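Kudon at the Bench: A Month With the Desktop Teardown Kit
Posted 2026-08-06

So I finally got my hands on the Kudon kit, and I've had way too much fun with it. It's the bench package from Ukcombe -- arm, gripper, wrist camera, plus a cable guide they sell separately under the name Harness (get it, you'll want it). I refurbish old office desktops for a living, and I wanted to know if the thing could take the boring parts off my hands. I used it for 39 sessions before I felt ready to say anything.

My friend Morena Galli lent me half her shop for this, so if you see me call the place Galli below, that's what I mean. Mirko Costa helped with the setup and drank all the coffee.

Unboxing and setup
Everything comes in one crate, foam cut to fit. Mirko and I had the arm clamped down and talking to my laptop before lunch, and I am not a patient reader of manuals.

Picking the fingers
You get 5 finger sets in the box. I tried them all on scrap boards first and settled on the slim ones, which reach down between parts without making me hold my breath. The rubber-tipped set is nice for drives and pretty clumsy for everything else.

The wrist camera
My favorite part of the whole kit! You steer by what the gripper sees, and once you've done that for an hour, going back to a camera on a stand feels like parking a car from across the street. Kaja Mets tried it and refused to give the controller back.

Memory and processor work
This is where I spent most of my time. With the memory slots empty there's a lot more room to come in at the processor socket, so I do the sticks first and then bring the fingers up toward the retention frame nice and slow.

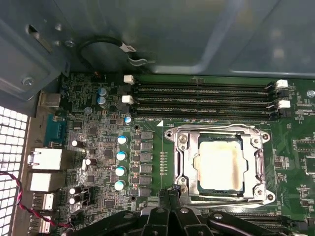
Slow really is the word, too. I keep the speed setting at its lowest for anything near the socket and bump it up again for drives and fans. I wish the kit remembered that for me -- right now you change it by hand every single time, and I've forgotten more than once.

Support
I wrote to them twice. Assunta D'Amico answered both times, the same day, with a fix I could follow.

Would I buy it? Yep. The Harness add-on should be in the box, though, and I told them so.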